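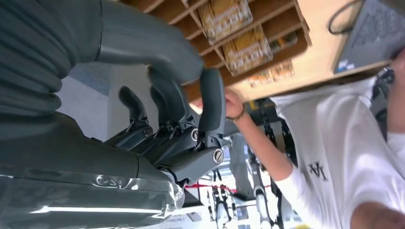
## Thumb day

Every 24 days or so the hand gets an afternoon of fussing, and I have come to enjoy it more than I should. We always start with the thumb – you take hold of it near the middle and feel for play before you touch a single screw. The slotted caps on the knuckles stay put until that's done!

Rostyslav Kuzmenko taught me to leave the plastic film on the palm while we work, and I've stuck with it ever since. Then it's the linkage pins, one finger after another, and a note in the log (we're up to entry 969, bless us). New pins are coming from Cetico in October.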